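Category: Elections & Administration > Site Visits

Visit report: Gosselin County ballot processing center

The county election office opened its processing center in Manditz to the public for one afternoon ahead of the August primary. Attendance was by sign-up, and visitors were taken through in two groups. No ballots were being handled during the tour. Staff used a test deck of 1237 marked sheets.

Intake is at the loading dock. Sealed transfer cases come in from 51 precincts, and each seal number is checked against the log by two clerks from different parties. A mismatch sends the case to a locked side room until the precinct captain has been reached by phone. The county did not say how often this happened last year.

Scanning is done on two Prismont central-count units. The test deck went through in one pass with two sheets kicked out, both for a fold across the timing marks. Out-stacked sheets are reviewed by a bipartisan pair and, if needed, copied by hand onto a fresh ballot. Original and copy carry the same serial number. The scanners have no network connection, and totals leave the room on a numbered drive.

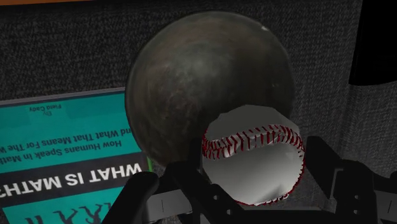 Signature review takes place upstairs. The June special election in the Jatine district brought in 2294 mail ballots, and all of them passed through this room. Reviewers see the envelope signature beside the registration file. A rejection requires a second reviewer, after which a cure letter goes out the same day.

Questions were limited to 15 minutes. Several concerned the post-election audit, which is done in another building and was not part of the tour.

Last updated: Jun 4, 2019

Contact | Copyright notice | Back to top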